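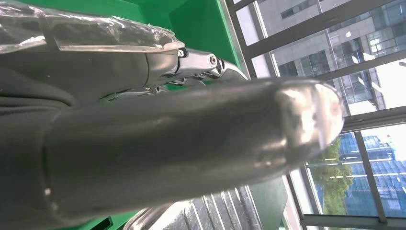 Module Rangement et tri - séance 2
Notes de cours, A. Gautier

1. Choix du bac
Le bac se choisit d'après l'objet le plus long, mesuré en diagonale. Pour les textiles pliés et les petits articles, une paroi lisse est préférable : elle n'accroche pas les mailles et s'essuie en un passage. La couleur sert de repère de zone - un code par catégorie, sans exception dans une même pièce.

2. Remplissage
Profondeur utile = profondeur intérieure moins 20 mm. Les articles lourds vont au fond, les pièces souples en périphérie. Charge maximale retenue pour les exercices : 9 kg par bac.

3. Dépose
Accompagner l'objet jusqu'au contact. Un article lâché depuis le bord se place de travers et gêne les suivants.

4. À préparer
Relire la fiche Sindmont (étiquetage). Calculer le nombre de bacs nécessaires pour 400 articles, volume unitaire donné en annexe.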